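I've been reading about the four-day work week again, and I'm still waiting for the part where somebody measures it properly.

The latest report came to me from a reader, Flynn, who works at Graltitz and is very happy with his extra day off. I believe him. I'd be happy too. But the headline says output "held steady," and when I went looking for how they knew that, I found a survey. They asked people who had just been given a day off whether they were still getting everything done. Guess what they said. 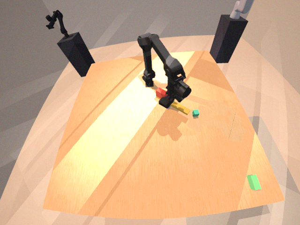
**Kylie Mahuika**
*Former payroll manager, now writes about work and pay*

October 2023

I'm not against the idea. I ran payroll for years and I've seen what long hours do to people. What bugs me is how soft the numbers are, and how fast they harden once they get repeated. The Graltitz trial had 46 people in it at the start and 40 at the end. Where did the other six go? The report doesn't say. If they quit, that matters. If they were moved to a team that still works five days — well, that matters even more.

Then there's the question of what "four days" means. At Brunton, it means the same hours squeezed into fewer days, so you leave home in the dark and get back in the dark. At Drastholm it means shorter hours, same pay, and a phone you're "encouraged" to check on your day off. Both get filed under the same name. Both get counted as wins.
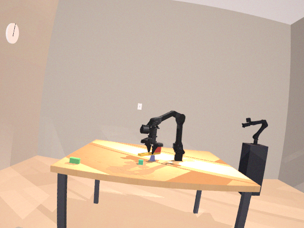 Marcelino Pacheco, my old boss, used to say that any pilot program with a press release attached was going to succeed. He said it about the flextime pilot we ran one February, where 74 percent of staff called themselves "more focused." We had no figure from before it began, so more focused than what? The pilot was extended anyway, then dropped when the budget got tight, and I never saw a write-up of that.

What would change my mind? A trial that runs two full years. Error rates, overtime, sick days and turnover, from before and after. A count of who picks up the phones on the fifth day and what they get paid for it. Sointu Kinnunen left a comment on my last post saying Sastdale is trying something close to this, and I've written to ask for the raw tables. No reply so far. If they send them, I'll post the lot, even the parts that make me look grumpy.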